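Flostex Wandkörbe und Ablagen aus weißem Metall
Artikelnummer 3135

Wer einen Arbeitstisch hat, kennt das ja: Morgens ist die Platte frei, und gegen Mittag liegen die Handschuhe, ein Kabel, ein Becher mit Kleinkram und irgendein Schälchen darauf, das eigentlich in die Küche gehört. Wir haben die Flostex-Serie ins Programm genommen, weil wir selbst lange nach einer Ablage gesucht haben, die an der Wand hängt, leicht aussieht und trotzdem etwas aushält. Mogens Overgaard aus unserem Einkauf hat die ersten Muster im Juli mitgebracht, und seitdem hängen sie auch bei uns – erst nur in der Packecke, inzwischen fast überall.

Zur Serie gehören der einzelne Drahtkorb und das Regal mit zwei Etagen. Der Korb macht sich gut mittig an der Rückwand, gern über einer Vase mit gelben Blumen, und das Regal kommt an die Seite, wo man ohne Aufstehen hinreicht. Oben hinein passen Tücher oder Arbeitshandschuhe, unten bleibt Platz für alles, was im Lauf des Tages noch dazukommt. 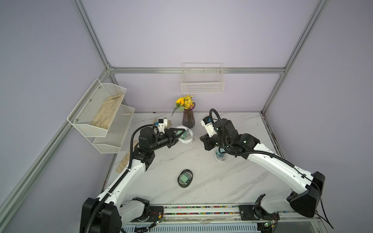

Maße, Material und Belastung

Korb und Regal sind aus Metall, weiß beschichtet und mit einem feuchten Tuch schnell abgewischt. Das Regal ist 75 cm hoch, der Korb 20 cm tief. Jede Etage trägt bis zu 2 kg, sofern die Wand mitspielt. Schrauben und Dübel legen wir bei, für sehr dünne Paneele fragen Sie bitte kurz nach, dann suchen wir Ihnen die richtigen Halter heraus.

Was auf dem Tisch bleiben darf

Alles muss natürlich nicht an die Wand! Ein Strauß mit einer großen, sonnenblumenartigen Blüte und vielen kleinen gelben dazwischen tut einem Arbeitsplatz einfach gut, und in einer dunkelvioletten, gerippten Vase kommt das Gelb besonders schön heraus. Auch ein klares Trinkglas hat seinen Platz, und die beigen Handschuhe dürfen liegen bleiben, solange man sie gerade braucht. Kabel dagegen räumen wir lieber aufgerollt in etwas Durchsichtiges, damit man sieht, was drin ist.
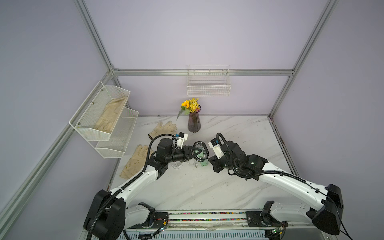

Dagný Nørgaard, die bei uns die Bestellungen betreut, rät übrigens dazu, den Korb zunächst nur mit Klebeband anzuzeichnen und ein paar Tage so zu arbeiten. Man merkt dann recht bald, ob er zu hoch sitzt oder ob der Strauß darunter anstößt. Lieferbar sind beide Teile einzeln oder zusammen, jeweils in Weiß. Bei Fragen zur Montage schreiben Sie uns gern, am besten gleich mit den Maßen Ihrer Wand.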